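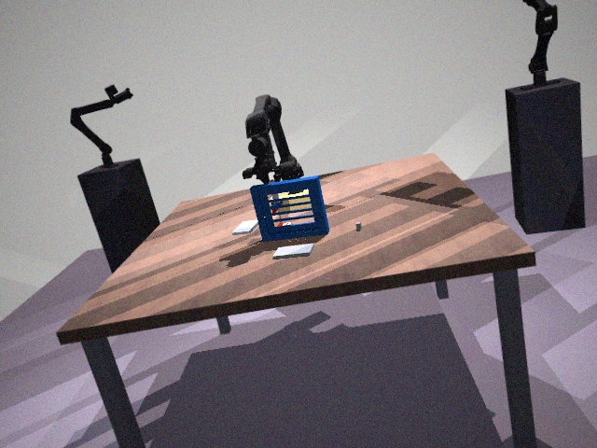 The Trosico practice table in the simulator, with the blue rack in the middle and three arms standing by.

Trosico Bench: see it at the open day

Trosico Bench is a simulated workcell for people who want to try out a multi-arm setup before they bolt anything to a floor. You get a table, a room, a set of arms and a small collection of things to pick up and move, and you can change pretty much all of it. We make it at Tumum, and we love showing it to people, so we've started opening the office for an afternoon of hands-on demos. The first one was a blast and the next one is in August.

What you'll get to do

You sit down at one of two stations and we hand you the controls. Most visitors start with a single arm and the white tiles, which lie flat on the wood and look like the easiest thing in the world to pick up. Give it a try! A thin tile gives the fingers very little to grab, and there was plenty of happy groaning the first time we ran this session. Move on to the little gray peg when you want a break, then go for the rack.

The rack is our favorite piece. It has a thick blue border with pale slats stacked up inside it, and it makes you think about where the gripper is coming from as well as where it's going. Reet Jõgi built the first version of the task and she'll be at the second station all afternoon, so bring her your questions about contact settings (she has opinions, and they're good ones).

Once you've got a feel for one arm, we turn on the others and let you write a short sequence. Getting one arm to wait politely while another clears the table is harder than it sounds, and a great way to spend twenty minutes.

What's in the package

The standard download has the table scene, the arms, the pedestals and 154 objects, from flat tiles and pegs up to racks and trays. Every object has its own mass and friction values in a plain text file, so you can open it up and make a tile slippery if you feel like it. Lights and shadows can be switched off for speed. We leave them on for demos. It's much easier to judge how high a gripper is when you can see its shadow on the wood.

Sequences are saved as you go and can be played back at any speed. At the last open day the group left us with 1,535 saved attempts, good and bad, and Elīna Stankevičius has been going through them with a huge grin. She's putting a selection into the next release as starter material, with everyone's permission.

Trosico Bench also reads project files from Prenex, our older single-arm package, so if you have work there you can bring it on a memory stick and we'll load it up at the station with you.

Coming along

The August open day is in the Sepp building, second floor, and it's free. No programming experience needed for the first part. For the sequence part it helps if you've written a little code in any language. Laptops are welcome and we'll help you install the trial version before you go home. Kids are fine too, and they tend to be scarily good with the tiles.

Write to the front desk at Tumum to save a spot at a station. If you'd just like to watch, come on up, there's a big screen and coffee.

Last updated: July 31, 2019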